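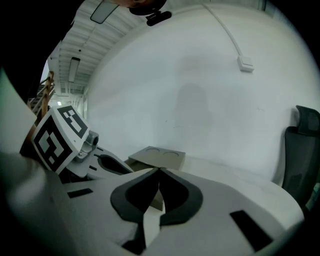 One respondent objected that the break reminder always arrived in the middle of a call, and that by the time the call was over the message had gone from the screen. The same complaint appeared in several of the written comments and led the project group to revise its second research question.

Screen Break Reminders in Two Office Settings
Student Project Report, Applied Workplace Health
Posted 6 September 2025 by Project Group, Durkalcombe College
Print | E-mail this page

Background

The project examined whether timed on-screen reminders lead office employees to leave their chairs more often during a working shift. Two employers agreed to take part: the customer service department of Hosovgate and the accounts office of Ghiță Freight. Both had already installed Trevent, a reminder program that displays a short message at set intervals. Neither employer had reviewed its use after installation.

Method

A total of 17 employees completed a paper log for three weeks. Each participant recorded when a reminder appeared, whether it was followed, and what task was under way at the time. Participants were asked not to change the program settings during the logging period. Short interviews were then held at each site, using a common list of topics approved by the course supervisor.

Logs were collected weekly. Entries with no time recorded were left out of the analysis. The group had planned to compare the logs with door access records, but permission was given at only one site and this part of the plan was dropped.
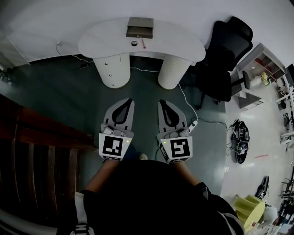
The interviews also covered desk layout, since a printer or water cooler at some distance may prompt movement on its own. At Ghiță Freight the shared printer stands in a separate room, and participants there often reported that they had just returned from it when the reminder appeared.

Findings

Reminders were followed more often in the accounts office than in customer service. Employees handling calls tended to dismiss the message at once. Several stated that they would prefer a reminder that waited until a call had ended. In both offices, reminders in the last hour of the shift were mostly ignored.

Interval length also mattered. Participants whose program was set to 20 minutes described it as a nuisance, while those with longer intervals seldom mentioned it in interviews.

Limitations

The sample was small and participants reported their own behavior. The logging period at Hosovgate overlapped with a change of telephone system, which may have affected the results. No measure of discomfort was taken, and the report makes no claim regarding back or neck pain.

Further Work

The group recommends that both employers allow staff to set their own interval and that a second round of logging be held in November, using the same form with an added column for calls in progress.

Shares: 3 | Comments: 2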